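# Teaching a Robot by Hand

**Teaching by hand** (you'll also see *kinesthetic teaching* or *lead-through*) is a way to show a robot a task by grabbing the arm and moving it through the job yourself. Its close cousin is **teleoperation**, where you stay out of reach and steer with a second arm, a joystick or a headset. I keep up this entry for the Wundov wiki, and I'm a hand-guiding person, so please read it with that in mind!

## How it works

You put the arm in a free-moving mode, the motors carry its own weight, and you push. While you push, the controller saves the joint angles over and over, and that record is one demonstration. Most people add camera video too, so whatever learns from the demos can connect what it sees to how the arm should move.

At Pulla we started on cloth, which I'd call a rough first choice (it never lies the same way twice). Akash Rathore did the first 60 demos, and I did the next 400 with a sore shoulder. My best tip is to hold the arm below the elbow and go slower than feels natural. Jerky hands make jerky robots.

A bare table is plenty for this kind of work, with a small camera on a stand at the back, against the wall.
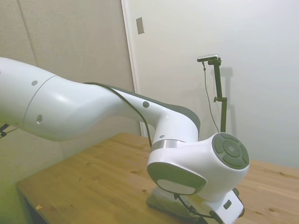

## By hand or by remote?

Hand guiding is cheap and quick to learn. I've had new people making usable demos in 35 minutes. You also feel the weight of the arm and where it runs out of reach, so you stop asking it for silly poses. The downside is that your own arms end up in the video, and the robot won't have them there later.

Remote control keeps you out of the shot, and it's much nicer if you have 2 arms to run at once. But you lose most of the sense of touch, and soft things like cloth get pinched too hard or missed. The Bitus setup I tried had a small lag as well, and I never got used to it.

## Common problems

- Pauses. If you stop to think, the robot may learn to stop there too. Trim them out.
- Cables. Check the slack before you swing the wrist around.
- Demos that are all alike. Move the object a little between runs.

See also: *Tiwari notes on trimming demos*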